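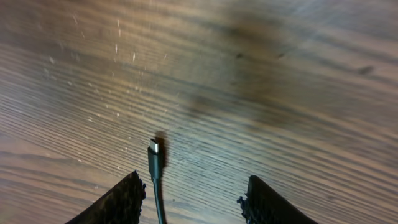 5 December 2022
Jummai Bako, Lawal Okafor
24 shares | 11 comments

3.2 Fan pages and the age problem

Same actor, three pages, three birthdays. We saw this again and again in the Prakska set. 1255 actor profiles, all pulled in June, mostly TV people, supporting roles. Height was the worst field. Then age. Film titles mostly fine, role names less so (one actress was listed as her own character's mother, on two sites).

Coding was done by Fatima Jibrin and Ibrahim Edet, seperately, then compared. They agreed on 80 percent of entries. The rest went to a third reader. Slow work.

Copying explains a lot of it. A wrong birthday on Iluvis shows up on Savchuk, same typo in the hometown, same odd comma. No source given on either. When an actor corrects it in an interview the old number stays up anyway, see Section 4.

Net worth left out completely. No way to check it.

Figure 1. Wooden surface, grain running diagonally, small white flecks and short scratches on the left half.

Child actors were coded under seperate rules, given in the appendix.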